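**7 May 2019, glue bench**

Hide glue again. Batch 4 went off in the pot before lunch, and by off I mean the smell reached the stairwell and Ishbel Morrison came down to ask whether something had died. I told her yes, technically, some time ago, and that was where the glue came from. She did not stay.

Where we are with the Daneta chair: back splat is out, both rear legs are out, left arm still holding on like it has a lease. Whoever did the last repair used the original glue on one side and something yellow and rubbery on the other. The yellow stuff laughs at steam. I got a palette knife 2 mm into the joint and then bent the palette knife.

Things tried on the yellow stuff:

- warm vinegar, 19 minutes under a rag: softened slightly, stank a lot
- heat gun on low: softened nicely, also started on the finish, stopped
- swearing: no change

Vinegar wins for now. Leave the rag on longer tomorrow and cover it with plastic so it doesn't dry out at the edges. MacAulay swears by alcohol, but MacAulay swears by alcohol for most things, and it would take the shellac off in one pass.

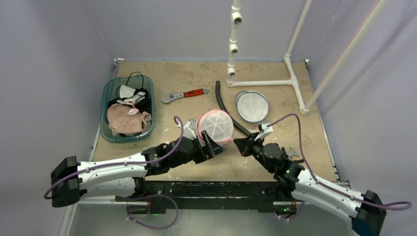
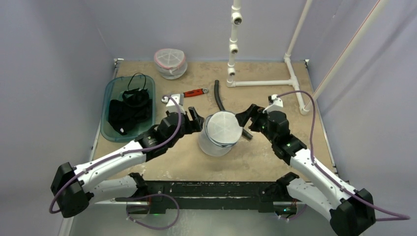 Pot notes, for whoever mixes next. The thermostat dial is a work of fiction. Set to 60 it runs hot enough to cook the glue, which is how we lost batch 4. Set it to a hair past 50, put the lid on, and check with the real thermometer (top drawer, in the sock). Soak the granules overnight in cold water. Do not be clever and use warm water to speed it up. I was clever in August and got one large gummy lump with a crunchy middle.

The new granules from Satus are paler than the old ones and seem to grab faster. I had the rear stretcher dry-fitted, clamps laid out, everything lovely, and it still gelled on me before the second clamp was on. Either warm the parts first or add a pinch of urea. Trying the warming first because I can't find the urea.

Invoice for the clamps came in from Uvbridge at 1,439, which I assume is a typo and have sent back with a polite question mark.

Still to do: label the stretchers before I mix up front and rear again. Make two new corner blocks, the old ones are mostly worm. Wash the pot properly, with hot water, tonight, before it sets. Ask Ishbel if the fan upstairs can come down here for a week.

Pot is soaking. Did not wash it.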